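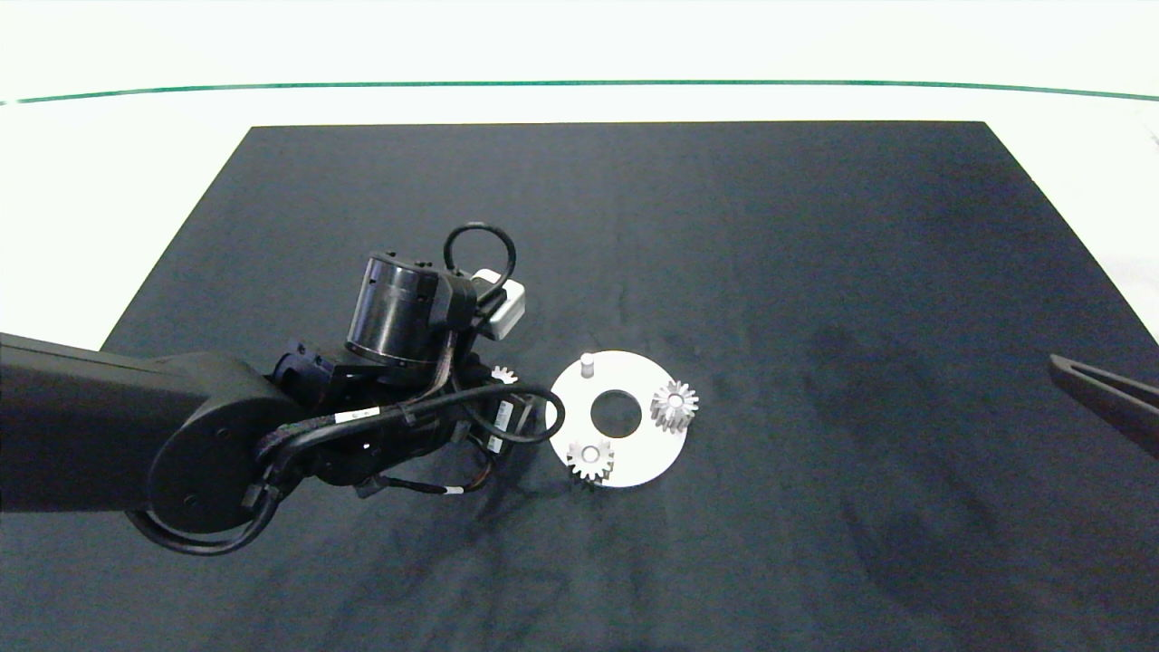
Dark gray cloth on a white table.

I keep getting told to buy a stain-resistant tablecloth. Serena Caruso swears by hers, a Bestard, and she sent me the product page on Sunday with three exclamation points.

So I read it. It says the cloth is good for 4,000 wipes. Wiped with what? By whom? Coffee and beet juice are very different problems, and the page mentions neither. The reviews are no help – 843 of them, mostly written the day the package came. "Looks great so far!" Well, sure.

My own rule is boring. Buy dark, buy cotton, wash it when it smells. The old one I got secondhand has been through 4 apartments and a lot of soup. If Serena's still likes red wine in March, I'll read the page again.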